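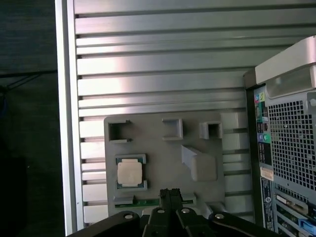
Shop > Bench Parts > Boards and Holders > Plarkby Fixture Board

Plarkby Fixture Board, gray

A flat gray plastic board with places to put things. We tried to write something grander and gave up.

If you handle processors for a living, or just have a drawer of them you feel bad about, you know the usual system: a coffee saucer, a sheet of foam, a prayer. The Plarkby gives a chip its own recessed square pocket, where it sits with the metal lid up and the contacts on its rim out of reach of your sleeve. Square holders run along the upper edge of the board, one bigger than its neighbors, and there's a sloped block below them. Customers have found uses for the block that we don't plan to print.

The finish is matte. Fingerprints still show up if you've been at the thermal paste, so wipe it with a dry cloth. Corners are slightly rounded, which your forearm will thank us for by the second hour.

Details
Width: 218 mm
Height: 140 mm
Color: gray. There was a blue one in October. Kartini Ngau bought two and the rest went in the recycling.
Mounting: hardware for ribbed panels included, screwdriver not included
Keep away from: heat guns, hot car dashboards, anything over 80 °C

Check your chip against the pocket drawing before you order. The pocket fits one size of processor and is not open to persuasion. For other sizes Ayanda Motaung at our Maluleke workshop will cut a custom layout, usually within two weeks, longer if you send the dimensions as a sketch on a napkin. It has happened, and the napkin was wrong.

We've sold some 900 of these. Returns have mostly been from people who expected a lid. There is no lid. If you want a lid, the Kollumix tray has one, and it squeaks.

Sold singly. Chip shown is for your imagination and don't come in the box.

Filed under: Bench Parts, Chip Handling, Gray Things

Busta Bench Supply | Contact the shop | © 2026 Busta | Back to top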